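About Flunley

We work on one question: can a machine do the chores that people do every day at home and on the shop floor?
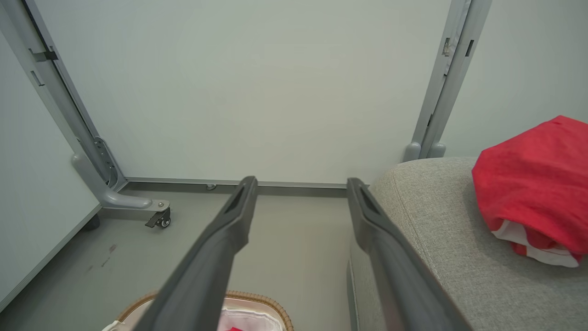

Flunley was started by Heriberto Ocampo and Hala Lamrani. Heriberto had spent most of his working life keeping packing lines running. Hala had managed the linen room of a large hotel. They met on a job where a supplier had promised a machine that would sort and fold towels, and they spent that spring watching people stand next to the machine and fix what it did. The towels got folded, but it took as many people as before.

They thought there should be a place a buyer could go to find out what a machine can do before signing for it. We are still a small company and that is still most of our work.

What we do

We test robots and automated equipment on ordinary chores. Customers come to us with a task and sometimes a machine. We set up the task in our workshop, run it many times, and write down the results. If the machine is ready for the job, we say so. If it isn't, we say what went wrong and how often, and whether we think more work would fix it.

We also build small tools and do some programming for customers who want to go further. Everett Fitzsimmons runs that side. He came to us from a machine shop and still makes a good number of our fixtures by hand.

We don't sell robots and we don't take a commission from anyone who does. A few makers pay us to test their equipment. When they do, the first page of the report says so.

Where things stand

People ask us whether robots can do housework yet. Our answer is that they can do parts of it, in places that have been set up for them, at a slow pace.

Picking up a piece of clothing is a fair example. If the garment is lying by itself on a flat surface, most of the arms we have tested will pick it up on the first or second try. Put it against a cushion or in a basket with other things and the results drop. Cloth has no fixed shape. The machine may get hold of two layers when it wanted one, or catch the lining of the basket along with the shirt. A person feels this and lets go. Most grippers have little sense of touch, so the machine often carries on.

Folding is harder than picking up. We have seen good folds of towels and plain T-shirts. We have seen few good folds of anything with buttons, a hood, or sleeves turned inside out. Matching socks is mainly a matter of good cameras and patience, and machines do better at it than we expected.

Dishes are mixed. Plates into a rack, yes, if the rack doesn't move. Glasses are slower. Pans with food stuck to them are still a job for a person.

Floors are the one chore where a household machine has been earning its keep for years. Even there, someone has to pick up the cables and the toys first. Picking things up off the floor so that the floor can be cleaned is one of the tasks we are asked about most.

On the shop floor the picture is better, mostly because a shop floor can be arranged to suit the machine. Parts come in the same bin, the same way up. Loading a press, moving boxes from a line to a pallet, and driving the same screw all day are well within reach, and many small firms could do more of this than they do now. What doesn't work well is the odd job: clearing a bench, finding the right drawer, untangling a hose, sweeping behind a machine. These look a lot like housework and they fail for the same reasons.

How we test

Our current household program is called Clidaso. It has 369 tasks on its list, from putting a book on a shelf to emptying a laundry basket. The list began as Hala's notebook and it still shows. There are far more tasks about linen than about cooking.

Each task has a written start and a written finish. We move things between runs, because a machine that can only do a chore with the basket in one exact spot hasn't learned the chore. We log every time a person has to step in, even to nudge something back into place. We think this is the most useful number in our reports, and it is the one most often missing from sales material.

A task gets one of three marks. "Ready" means a customer could use it now with normal supervision. "Close" means it works with changes to the room or the tools. "Not yet" means we wouldn't spend money on it this year. We go through the list again every March, and marks can go down as well as up. We lowered towel folding once, after we switched to thicker towels.

The people

Heriberto Ocampo looks after customers and shop-floor projects. If you call before nine in the morning, he will probably be the one who answers.

Hala Lamrani runs the household program and edits every report. She is strict about the word "can."

Everett Fitzsimmons is in charge of the workshop, fixtures, and tooling.

Ezequiel Meléndez writes the control software and keeps the test records. Before Flunley he worked on sorting equipment at Villalobos, a produce packer, and he is our best person on anything soft or easily bruised.

Thodoris Gavalas operates the arms and trains new operators. He has run more Clidaso tasks than the rest of us together.

We usually have two trainees as well. They stay for around five months and work on real projects from the start.

Where to find us

Our workshop is in Pullis, in a former furniture warehouse next to the rail yard. Parking is at the back. There is a loading door for equipment – please tell us ahead of time if you need it, as we keep test areas on that side of the building.

Visitors are welcome by appointment. You can watch a test in progress and talk with the operator between runs. Expect it to be slow. A chore that takes you a minute may take a machine ten, and we don't speed up our videos.

If you have a task in mind, send us a short description of how it is done today, who does it, and what tends to go wrong. A phone video of someone doing the job is a great help. We will tell you whether we think it is worth testing, and there is no charge for that first answer.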